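2022-04-19

Home late, writing this fast before I crash. Shop night. Hema Kulkarni had the arm powered up before I even got my coat off, so no excuses.

Spent the first hour on air. Regulator creeping again, set it to 59 psi, walked off, came back, 62 or so. Swapped in the spare from the Illo kit. Fine now. Need to order a real one.

Then picking. Wrote a new approach routine over the weekend, slower last bit, tool tilts a little before it goes down. Called it Droltura 2 because I'm out of names. First runs were ugly. Bar by the wall, finger hits the wall first, every time. Moved the approach point, better, but then the ones lying on a diagonal got worse. Ugh. Hema thinks the angle is getting rounded somewhere. Probly right, she usually is.

Dropped speed to 400 mm/s for now. Boring to watch but I stop flinching.

Green and red bars mixed in the front bin, second bin right behind it, everything clamped down to the table.

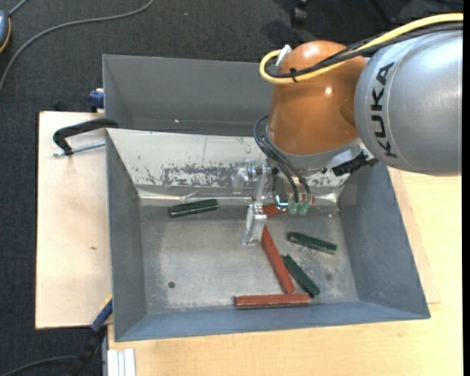 Got 104 cycles logged before we quit. Didn't look at the numbers yet, too tired, and I dont trust the log timestamps anyway. Tomorrow: check the rounding thing, email Chowdary about the hoses, find my good hex keys (!!). Hema wants sorting by color working by May. We'll see. Feet hurt. Bed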